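Padine Shared Workshop
Posted in: Projects / Member Builds / Gallery
May | Web Editor, Padine Shared Workshop

Two-Arm Bench Build: Project Gallery

The two-arm bench is a member project of the Padine Shared Workshop, carried out in the rear bay with the support of the Lillell small equipment fund. Its purpose is to provide members with a modest, repairable station on which two small robot arms can be taught ordinary household tasks. The work was approved for two terms and is now in the second of these.

A grant of $1350 was applied to cabling, fasteners, gripper fingers and a replacement power supply. The arms were already held by the workshop. Software for the station is a member-written package named Seok, which is kept on the workshop server and may be copied by any current member. Printed parts were produced on the Bellico machine in the front room, and the files are stored in the project folder under the same name.

The entries in this gallery follow the order of the project log. Where no photograph has been supplied, the log entry is given on its own.

Frame and mounting

The first mounting plates flexed when both arms were extended at the same time. They were replaced in the third week with thicker plates, and the bolts are now checked before each session. Members using the station are asked to record this check in the green book.

Calibration

Each arm is calibrated separately and then against the other. The procedure takes most of an evening and must be repeated whenever an arm is unbolted. A short written guide is available at the front desk. Members who find an error in the guide should mark it in pencil on the desk copy.

Gripper fingers

Three patterns of finger were printed and tried. The narrow pattern was retained for work with small objects, although it marks soft plastics if the closing force is set too high. The remaining patterns are kept in the labelled drawer and may be fitted on request.

Two-handed work

Tasks at this stage require both arms to operate in the same small space. Object pairs are chosen from items that members bring in, and a list is maintained beside the station. Glass is not permitted.

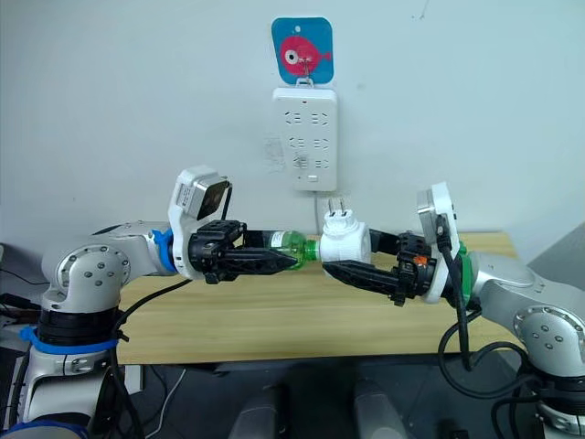
Both grippers at close quarters, with a green plastic bottle held on its side and a two-prong plug at its cap end. The coloured collars near the wrists – blue on one arm, green on the other – are a convenient way to refer to each arm in written notes.

Cable management

Cable routing remains the principal item of unfinished work. The present arrangement is adequate for slow movements, but a looser run is needed at the wrists before the speed limit in Seok can be raised. Members with experience in flexible conduit or drag chain are invited to leave their suggestions in the project folder.

Access to the station

The station may be booked by members who have completed the powered equipment induction. Sessions are limited to 3 hours, and the rear bay closes at 9 p.m. Both arms are to be returned to the rest position and switched off at the end of each booking. Further photographs will be added to this page as the cable work proceeds.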